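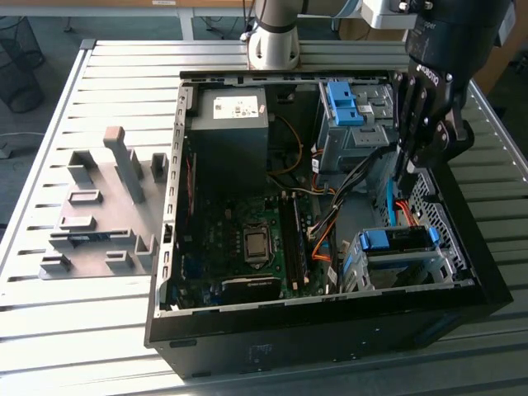

4 机箱线束抓取工位的搭建与示教

4.1 适用范围

本节适用于 Deltarau 共用工坊的台式机拆解工位,内容包括机箱摆放、夹爪进入路径示教以及线束抓取的首次试运行。机械臂底座的安装与接线见第 2 节,夹爪通信设置见第 3 节。本节所有动作均在手动降速模式下完成,4.6 通过之前不得切换到自动模式。

4.2 开始之前

机箱须已断开市电。拔下电源线后按住开机键 12 秒,再拆侧板。

注意:不要打开电源供应器的外壳。电源内部不属于本工位的拆解对象。

4.3 摆放机箱

1. 将机箱侧放在铝型材台面上,开口朝上。
2. 转动机箱,使电源位于左上方,硬盘架位于右下方。程序 904 中的坐标按此方向编写,其他方向须重新示教全部点位。
3. 在机箱左侧放置灰色 3D 打印治具,治具与机箱外壁之间留出 6 毫米以上间隙。
4. 用手沿台面推机箱。如有滑动,在机箱外侧加装 Furkum 限位块,螺栓拧入型材槽。限位块高度不得超过机箱上沿。
5. 检查底座线缆。机械臂转到两侧极限位置时,线缆不得绷紧,也不得落入机箱。

说明:治具上的立柱高于其余部分,横移时最容易碰撞。横移高度以立柱顶端为基准设定,不以机箱上沿为基准。

4.4 示教进入路径

路径共 9 个点,P1 至 P3 在机箱上方,P4 至 P6 为下降段,P7 为抓取点,P8 和 P9 为退出段。

1. 将末端移至机箱右侧上方,夹爪竖直向下,记录为 P1。
2. 张开夹爪,开度略大于线束直径。开度过大时,外侧手指会碰到光驱架。
3. 沿工具坐标 Z 轴下降至手指尖与机箱上沿齐平,记录为 P2。
4. 微调水平位置,使两侧手指跨在线束上方,记录为 P3。
5. 以最低速度继续下降,依次记录 P4、P5、P6。每个点记录后停下,从侧面查看手指与光驱架、硬盘架的间隙。
6. 手指到达线束两侧后停止,记录为 P7。手指尖不得接触主板。
7. 原路上升,记录 P8、P9。

警告:下降段禁止将手伸入机箱。需要拨开线缆时,先按下急停,确认机械臂静止后再操作。

注意:蓝色与橙红色两条 SATA 线垂在硬盘架附近,夹爪容易将其一并夹入。首次示教时先用扎带把两条线固定在一侧,待 P7 调试完成后再剪开扎带。

4.5 设置夹持力

1. 在 Wustenier 控制界面打开“末端”页,夹持力设为最低档。
2. 在 P7 闭合夹爪,观察线束是否被压扁。绝缘层出现压痕时,应更换软质指垫,不要靠增大开度补偿。
3. 提升线束 12 毫米后停住。线束滑脱时力度加一档,重复本步骤。
4. 插头仍扣在插座上时不得继续提升。带锁扣的插头须先手动解锁。

说明:力控阈值与夹持力分开保存。修改夹持力后,阈值不会自动更新,须在同一页面重新写入。

4.6 空跑与试运行

1. 取出线束附近的散落螺钉和扎带头。
2. 夹爪保持张开,从 P1 单步运行到 P9,共 6 遍。任意一遍发生碰撞,返回 4.4 第 5 步。
3. 空跑通过后,加入闭合动作,单步运行一遍。
4. 将结果填入 Salehi 记录表,注明机箱型号、夹持力档位和指垫类型。

4.7 常见问题

下降段触发保护停机:多为手指外侧碰到光驱架边缘。将 P3 向远离光驱架的方向移动后,重新示教 P4 至 P6。

夹爪闭合后报告“未检测到物体”:线束过细或位置过低。先检查 P7 高度,再检查检测阈值。

换用另一台机箱后整体偏移:程序只保存一组机箱坐标。重新标定机箱左上角和右下角两点,无需逐点修改。

退出段带起多条线缆:检查扎带是否提前剪开,并将 P8 处的停顿延长。

4.8 修订

2018年7月:下降段由两个点改为三个点;增加 SATA 线固定要求。修订人 Sepehr Shirazi。

搜索本手册 请输入关键词

分享 12 评论 6

© Deltarau 共用工坊 | 联系我们 | 返回顶部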